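Oravec Living Room Tidying Set - README

Maintained by Unnur Bundgaard and Þórarinn Mikkelsen, Rescombe

Summary

Oravec is a set of 1376 still pictures of living rooms that need tidying, with a written task list for each room state. It covers soft furniture, clothing left on seats, and small litter on floors. It was put together for people who study how household mess is described and in what order it gets cleared. Kitchens and bathrooms are in a separate set, Sturnura, and are not included in this release.

Contents

pictures/ - the stills, grouped by room
tasks/ - one plain text file per room state, listing items and target places
labels.csv - item categories, one row per item
rooms.csv - floor covering, wall type, main seat
CHANGES - release notes

There are 757 room states. Most have more than one still, taken from different spots in the room. The two sites are Rescombe and Astdale.

Item categories

The category list has 11 entries: clothing, bedding, cushion, bottle, cup, wrapper, small packet, paper, toy, dish, other. An item gets one category only. A crumpled packet with no readable print goes under "small packet" even if it is likely to have held food.

Clothing in a heap is labeled as one item unless separate pieces can be told apart by outline. Color alone is not enough, as folds of the same garment can look lighter or darker. Clothing hung over a backrest is always labeled apart from clothing on the seat, even when the two would end up in the same place.

Fitted seat covers are part of the furniture. Loose throws are "bedding".

Typical room state

The carpeted rooms with one sofa are the largest group. In the state below, the task list has the white clothing on the seat as one heap and the light gray garment with black trim on the backrest as a second item. The large back cushion at the right end is already upright and gets no task. The small bottle, snack wrapper, red and white paper cup and red packet on the carpet are each listed as litter.
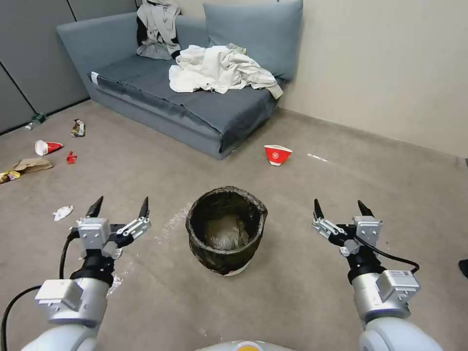
Task order

Each task list follows the same order:

1. Clothing off the seat
2. Clothing off the backrest or arms
3. Cushions set upright
4. Large litter (bottles, cups)
5. Small litter (wrappers, packets, paper)

The order is a default for writing the lists and has not been tested against other orders. Users who need a different one can sort on the "step" column in labels.csv.

Known issues

- Garment type is unreliable for folded or draped clothing. Use the "clothing" label and ignore the "garment" column, which will be dropped.
- Gray covers on gray sofas were sometimes labeled "bedding" in the first Astdale batch. Fixed in the February release, but older copies of labels.csv are still in use.
- Litter under furniture is listed only if part of it is visible.
- Cups are not marked as full or empty.

Corrections

Send the room number, the file name and the row to be changed. Corrections are merged on Tuesday. Changes to the category list go to Þórarinn Mikkelsen first, everything else to Unnur Bundgaard.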